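Ticket: Cell 2, bowl task, gripper stops short on right-hand bowl
Site: Kitmont
Opened by: Diarmuid Scanlon
Status: Reopened (September)

Problem as reported
Arm comes down over the orange bowl, stops above the rim, closes on air and carries on as if it had the part. Yellow bowl picks fine. The vendor note from Gredari says "calibration drift, re-run the wizard." I have re-run the wizard. It passed with a score of 95 and the next cycle missed again, so I don't put much weight on the score.

What was checked first
Jaw screws tight. Cable seated at both ends. Payload setting matches the sheet. Restarted the controller, which Gredari always asks for and which has yet to fix anything here.

Bench state before the next run, arm parked high, the yellow and orange bowls side by side on the dark top. Look at the tabletop under them. It's glossy enough to give both bowls a reflection, and the orange one runs well down toward the front edge. There are also leaves standing up right behind the orange rim. I'd want both ruled out before anybody touches calibration again.
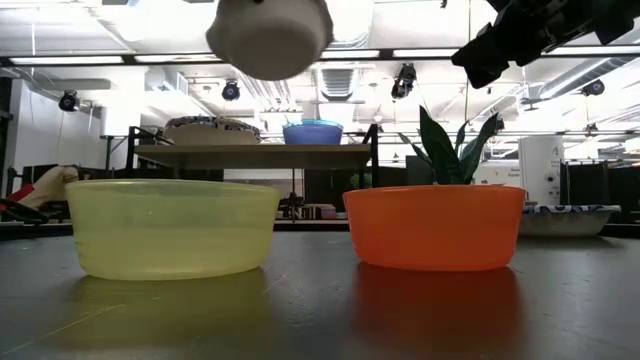
Test A: matte mat under both bowls
15 cycles, 2 misses, both on orange. Better than before, but I wouldn't call it fixed. Haddad wanted to close the ticket at this point. I said no.

Test B: mat in place, plant moved off the bench
19 cycles, no misses. Looks good – but I changed the plant and also wiped the tabletop, so I can't swear which one did it.

Test C: plant back, mat still down
Missed on the third cycle. That points to the leaves being read as part of the rim height.

Reply from Clolia (vision software)
They say the height filter "handles foliage and clutter." It doesn't on this cell. Asked for the filter log, got a link to the manual.

Next
Leave the mat down. Keep the plant off until the filter log shows up. Do not re-run the wizard. Ticket stays open.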